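Visita a Plandemport: una mañana entre brazos y cajones

Llevaba desde diciembre detrás de esta visita y por fin me abrieron la puerta. Plandemport ocupa una nave discreta a las afueras, y dentro se dedican a algo que me tiene fascinado: reunir ejemplos para que un sistema aprenda a coger objetos que no ha visto nunca.

Hay 11 puestos, todos con su brazo y su cajón gris. En cada cajón echan cosas de lo más variado — fundas, bolsas, peluches, paquetes planos — y el brazo prueba a agarrarlas una tras otra. Cada intento queda guardado, salga bien o mal, y los fallos les interesan tanto como los aciertos. ¡Me habría quedado horas mirando!

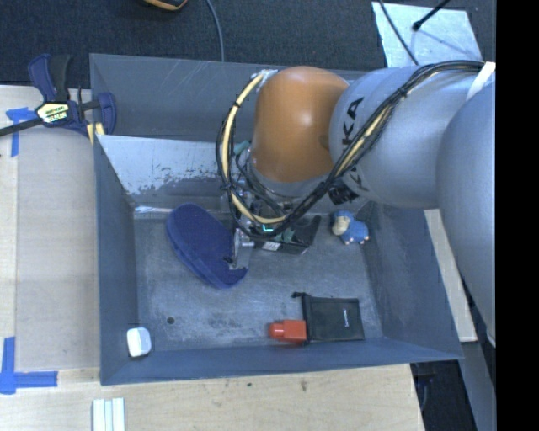 El catálogo de objetos va ya por 466, ordenados en estanterías con su etiqueta. Lo blando es lo que más guerra da, me contaron: una bolsa de tela cambia de forma cada vez que cae, y lo aprendido con una caja rígida sirve de poco. Un buen puesto registra casi 380 intentos por turno, y los turnos son de ocho horas.

Después pasamos a la sala donde revisan las grabaciones con un programa propio, Stundix. Pude etiquetar unas cuantas yo mismo y me equivoqué en dos (una pinza que parecía cerrada sobre la funda y solo la rozaba).

Para la próxima me han prometido enseñarme Flustmont, el proyecto de objetos transparentes, que todavía está en montaje. Ya he pedido fecha.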